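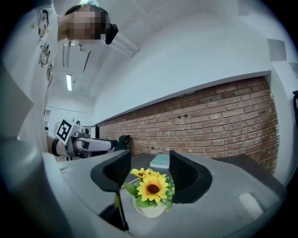
# Bench tips for the gripper club

Taped inside the supply cabinet door, and posted on the club page for those who never open the supply cabinet. Last revised 2018-10-24.

**Finger pads.** Wipe them with a damp cloth before every session. Dish soap is fine. Rubbing alcohol is fine once a month and murder on the pads if you do it daily, as the fall team established at the cost of a full set. Let them air dry. The hair dryer belongs to the costume shop and they want it back.

**Things to practice on.** Anything light that won't roll: a fake plant in a pot, an empty yogurt tub, a sponge. Pick it up by the pot. Petals and leaves come off, and a fake flower with no petals is just a stick you paid for. Save eggs for the demo, and boil them.

**Weighting a pot.** If yours tips when a finger brushes it, lift out the foam plug, pour in a little dry rice or aquarium gravel, and push the plug back. Go easy. 500 grams is plenty for the Gimix practice round, and past that you are training for the loading dock.

**Markers.** The square black-and-white ones go on dead flat. Print on matte paper, glue stick to the corners and edges, then press under a heavy book for 33 minutes (30 would do, but the kitchen timer sticks). Glossy tape over the top looks tidy and catches the ceiling lights. We lost most of an afternoon to glossy tape.

**Screws.** Muffin tin, one cup per joint, and the tin stays on the bench. The club owned 394 of the small black ones in September. The vacuum cleaner has the rest.

**Table.** Put a strip of rubber shelf liner under whatever you're grasping. On a dark tabletop, mark the start spot with painter's tape, and peel it off the same day unless you enjoy scraping.

**Two people, two grippers.** Agree out loud who goes first. Roll up loose sleeves, tie back hair, coffee on the floor by the wall. Team Romaniuk keeps its coffee in a lidded jar now and has become unbearable about it.

**Squeaks.** One drop of sewing machine oil on the slide, work it back and forth, wipe. If it still squeaks, check for glitter before you write to Flindero for a new part.

**Packing for the Ostex meet.** Fingers open, a rolled sock between the pads, old towel around the housing. Clean sock, please. Spare markers go in a folder with cardboard on both sides, and the muffin tin gets its lid and two rubber bands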